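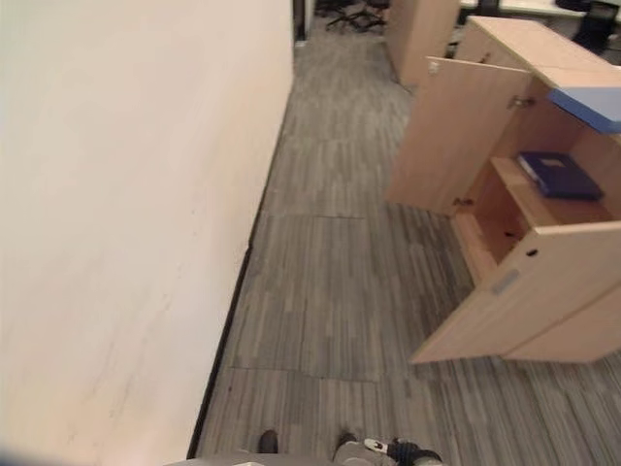

One of the low cabinets by the walkway, door open, navy binder on the shelf.

Thu 2 January
By the Peroser office desk

Cabinets, binders and the carpet: where we are after the break

The storage cabinets along the walkway are being sorted this month. If you keep anything in one of them, please read this through, even if you only use half a shelf.

The cabinets came with us from the Ferkness building and were filled on moving day by whoever was standing closest to them. That was fine for a week. Since then the project binders have spread across several cabinets, mixed in with toner, spare cables, old visitor badges and a good amount of paper that should have gone to archive. In December we went through the index and found 243 binders on it. Some of those have already been sent away and never crossed off, and some binders on the shelves were never entered at all.

What goes where

Open Getura binders go in the cabinets closest to the desks. Closed Getura binders go to archive, with the exception of the contract sets, which stay with us until the end of the lease year. Ko binders are staying together and will have their own cabinet, with a list taped inside the door.

Supplies will be in the tall cabinet. Printer paper goes at the bottom. Please don't put it on an upper shelf, full boxes are heavy and the shelf pins are small. Envelopes, labels and staples go at eye level, and cables go in the clear tubs that are on order. Until the tubs get here, coil the cables and put a tie on them.

Binders should stand upright with the spine label facing out. If one is lying flat on a shelf with others on top of it, the people looking for it have to lift the whole stack, and what usually happens is that the stack ends up on the floor. A binder on its own can lie flat for now. We will be adding bookends once we know how many shelves are in use.

Labels

There are new spine labels at the office desk. They have room for the project name, the year and a binder number. Write the number from the index. If your binder has no number, leave that line blank and put a sticky note on the cover, and we will assign one.

The small labels on the front covers can stay where they are. Some of them have faded and some were written in pencil, so check that yours is still readable before you put the binder back. We don't need the old Ferkness room codes any more. Cover them with the new label or peel them off, either is fine.

Archive boxes

The archive firm has raised our allowance and we can send up to 300 boxes this year at the current rate. We won't come near that. The first pickup is later in January and flat boxes are stacked by the copier. Fill them to the line on the inside and no higher, with the lids fully closed, and write on the short end only. Last time a number of boxes came back to us for having writing on the lid.

Anything with personal data in it doesn't go in an archive box or in the recycling. Bring it to the office desk and we will put it in the locked bin. We shredded roughly 3,000 pages before the break and the bin has been emptied, so there is space.

Doors and hinges

Several people wrote in about the doors. The hinges are metal, one at the top and one at the bottom, and they can be adjusted with an ordinary screwdriver, but please leave that to us. Two doors were tightened in the fall by someone who meant well and after that neither one would close. If a door sags or catches, email the desk with the cabinet number and we will get to it the same week.

When a door is open it takes up part of the walkway. Open it, take what you need, and close it. If you're going to be working in a cabinet for more than a few minutes, leave enough room for a person with a cart to get by. The mail cart in particular doesn't turn well.

We have also been asked about the round holes in the wood. Some are on the sides and some are in the back panels. The ones in the back panels in our row are useful for cables and we are leaving them open. We looked at plastic caps for the ones on the sides and decided not to spend money on that now.

Tops of the cabinets

The tops are not storage. Things get put there at the end of the day and then they live there. From the middle of the month, anything left on top of a cabinet overnight will be moved to the table by the kitchen, where you can pick it up. Trays that are used for incoming mail are the exception.

The wall

The light wall panel beside the walkway has scuffs and smudges down low. Most of them should come off with a damp cloth and a little dish soap, and we will try that before calling the painter. Please don't use the scrubbing sponges from the kitchen on it. One of the panels in the meeting room was cleaned that way and now has a shiny patch. The black baseboard will get wiped at the same time.

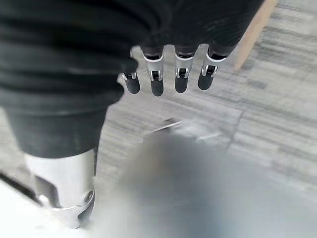 Down at carpet level in the cabinet area.

The carpet

The floor is laid in separate tiles, and that helps us, as a bad one can be lifted and replaced without touching the rest. The edges of a tile can show a little more than its neighbors' do. That by itself isn't a problem. What we do want to hear about is a corner that lifts when you step on it or a chair that catches on a seam.

The flooring order came to 766 dollars, including delivery and a box of spare tiles. The spares will be kept flat behind the supply shelves and should match what we have, though new tiles always look darker for the first few months. Please don't use them as door mats or under plants.

Cabinets shouldn't be dragged across the carpet. Empty them first and lift with two people. If you want one moved, even by a foot, ask us, as the cleaning plan is drawn around where they stand. The carpet cleaners are coming on a Saturday in the second half of the month and will do the walkway first and the desk area after that. Before you leave on the Friday:

Take bags, shoes and boxes off the floor.
Push your chair in under the desk.
Unplug anything that runs across the floor.
Close the cabinet doors.

The carpet may still be damp on Sunday, so the office will be closed for the whole weekend. If you need to get in for a deadline, tell the desk by the Wednesday before and we will see if the order of rooms can be changed.

Keys

We are short two cabinet keys. They are small and have a stamped number, and they are probably on somebody's key ring. If you find one, drop it in the dish at the office desk. The locks will only be used on the contract cabinet and the one holding the Ko sets. Everything else stays unlocked.

Corrections to the binder index can be sent to the desk at any time this month. A printed copy is on the clipboard next to the copier and you can write on it directly. The new index goes on the shared drive once the first boxes have been picked up.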